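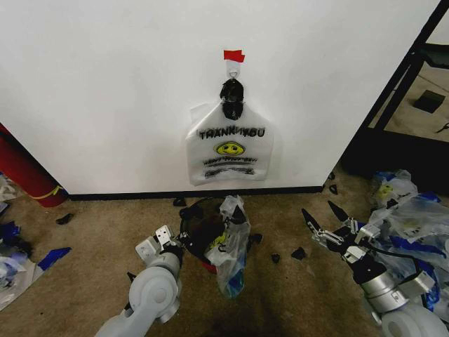 The practice corner, with a THANK YOU bag up on its hook and the bin in front.

Our Visit to the Gridix Open Day
February – by a Year 10 project group member

For our automation project we went to the Gridix open day in Purkesberg, and I've got to say it was the best trip we've done! There were 54 of us on the coach, so we were split up and my lot got the bin demo first (the others had to start with the talk by Kocabaş, the firm that makes the controls).

The job is putting a bag in a wastebasket. I do that at home in two seconds and never think about it – but try planning it for a pair of grippers! Thin plastic folds a different way every time, so you can't just save one set of moves and replay it.
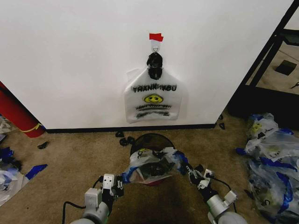 Both grippers on one bag, over the wastebasket.

I filled nearly 5 pages with notes and loads of it was about grip. For our own model, the Zaten, we're going to try wider fingers and a stiffer bag to start with. Our next test is after half term.

4 comments · 2 shares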